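Section 4: Your First Small-Parts Routine

By now your Norkov two-arm station should be powered up, leveled and through its warm-up. If it isn't, please go back to Section 3 and take your time. This section teaches the station to work with earbuds and their charging cases, which we like as a first routine – they're small and a bit slippery, and once the arms can manage them you'll feel much braver about everything else.

Before you start

Set the table at the height you wrote down during leveling. Put the parts tray within easy reach of the right arm and the case bin farther to the left. Ours are red and yellow, but any two colors that stand out from your tabletop will do nicely.

1. Open the Friesen panel on your computer and choose New Routine. Give it a name you'll recognize on a Monday morning.

2. Set the opening width of both grippers to Small Parts. The factory setting is meant for cartons and is much too eager for this job.

3. Enter 145 for grip force on the left arm. Leave the right arm at its default for now; we'll come back to it in step 6.

4. Guide the left arm by hand until its fingers hold an open case with the inside turned toward the right arm. Press Save Point.

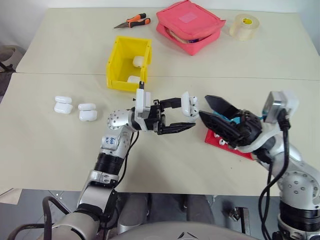
5. Bring the right arm in slowly, and stop while there is still a little daylight between its fingers and the earbuds. Save this point too. It's tempting to go all the way in on the first try, but the approach is much easier to correct if you have a resting spot just short of the case.

6. Now lower the right arm's force a step at a time until it holds an earbud without leaving a mark.

7. Press Play at quarter speed and watch one full pass with your hand near the stop button.

Caution: Keep fingers, sleeves and lanyards away from the wrists whenever the arms are live, and check that each camera cable has enough slack to follow its wrist through the whole motion.

Note: If the panel shows code 237, the two arms have been taught points that sit too close together. Move the right arm back a little, save again, and the code will clear.

Still stuck? Write to Ghazal Ghasemi on our support desk and attach your routine file – she's very patient, and she would much sooner hear from you early.

Continue to Section 5, Running at Full Speed.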